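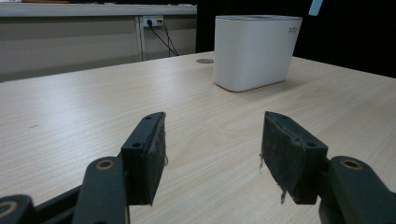
The white container, on the table.

The White Container

When Riet Geerts moved to the third floor, she brought a table, a bed, 6 boxes of books and a white container which had belonged to her mother. The boxes she carried up herself. The table was carried by Bülent Sarıgül from the ground floor, who did not ask if she needed help but took one end of it and began to walk backwards.

"It is a good table," he said on the second landing, breathing hard. "It has a pale colour. You will see every crumb."

"I do not make crumbs," said Riet.

He laughed at this, and she had to wait until he was ready to lift again.

The container stayed in her coat pocket during all of this, as far as a container can stay in a pocket. It was rectangular and too long, and one end looked out. Her mother had kept buttons in it, and later stamps, and in the last years the small papers on which she wrote what she must not forget. Gas man. Milk. Telephone Riet. When Riet emptied the house in July she had read all the papers, one after the other, sitting on the stairs, and then she had put them in an envelope and the envelope in a book. Now she did not remember which book.

She put the container on the table, towards the back, and there it remained.

In the first weeks she ate in front of it. She had her plate, her glass and her newspaper on the near side, and the container on the far side, like a guest who has already eaten. Sometimes she thought she should put something in it. She tried her keys, but they made an ugly noise. She tried tea bags, and after two days all the tea tasted of old paper, or she imagined that it did. Each time she took the things out again, wiped it with a cloth and set it back in its place.

Bülent came on a wet evening to return a screwdriver that was not hers.

"It is not mine," she said.

"Then it is from the man before you. He has gone to Starkum. You may as well have it." He looked past her into the room. "You have put nothing on the table."

"There is the container."

"And what is in the container?"

She thought of saying buttons. It would have been an easy answer, and he would have gone down satisfied. But she had been alone with the thing for a long time, and she told him about the small papers – not all of them, only the gas man and the milk. He listened with the screwdriver in his hand. He did not say that he was sorry, and for that she was grateful.

"My aunt had one like this," he said. "For sugar. After the funeral my cousins argued about her carpets, which were worth maybe 1000, maybe less. I wanted the sugar box, and it was already thrown away."

"Come in," said Riet. "You are letting the cold in."

They sat down, he on the good chair and she on the one with the short leg. She made tea, and it tasted of tea. For around 20 minutes they spoke about the heating and about Oranuch Chaimongkol on the second floor, who played the same song each morning and always stopped before the end. Bülent believed that she did not know the end. Riet believed that she was late for her bus.

When he stood up to go, he asked for a pen. She found one in the drawer. He tore the corner from her newspaper, without asking, and wrote on it with his back turned to her. Then he folded the paper twice, put it in the container, wished her a good night and went down the stairs, holding the rail.

She did not read it that evening. She washed the cups and hung up the cloth. She lay in bed and listened to the rain, and a few times she thought of getting up.

In the morning the light came in over the table. Under her feet the song began, went on for its usual piece and stopped. Riet stood in her dressing gown and unfolded the corner of newspaper. His handwriting was smaller than she had expected.

Thursday soup, it said, and then the word Thursday was crossed out, and above it he had written: any day.

She looked for her shoes.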